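September, evening

Woke at 6 with the rain on the skylight and could not get back to sleep, so I got up and did the seed tins. Threw out anything older than three years. The leeks can go in the bin too, they never come up. Left the broad beans on the windowsill to remind me to sow them next month.

Caught the bus down to Vummont for the dentist. The fare has gone up again. One small filling at the back, left side, and I am to go back in spring. My mouth was numb until after lunch so I had soup and spilled a fair bit of it down my good jumper. It is soaking now.

Walked home the long way, by the canal. The towpath is still shut past the second lock and the diversion takes you up through the estate and over the footbridge, which adds roughly 17 minutes. Blackberries nearly over. I picked what would fit in the sandwich bag and ate most of them before the hill.

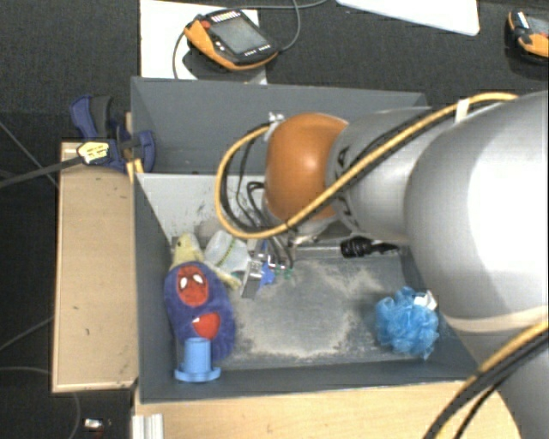

Letter from Votora about the boiler cover when I got in. They want 98 pounds more than last year for the same thing. I rang and waited, got cut off, rang again and was told to put it in writing. I have written it and it is by the door with a stamp on. If they won't come down I shall try Bamow, who did the pump two winters ago and were tidy about it.

Made a crumble with cooking apples and the few blackberries left. Too much sugar in the top. Had it with custard and watched the second part of the thing about lighthouses, then fell asleep before the end.

The cat has been sick on the landing again. I changed her on to the Guo biscuits at the start of the week and I think it is those, so she is back on the old ones from tomorrow. There is half a bag left which the shelter might take.

Back door still sticking. Planed a bit off the bottom edge and it shuts if you lift it. Needs another go when the weather is dry.

To do: post letter, bread, lamp bulb for the hall, ring the library about the large print book, sow winter lettuce in the cold frame.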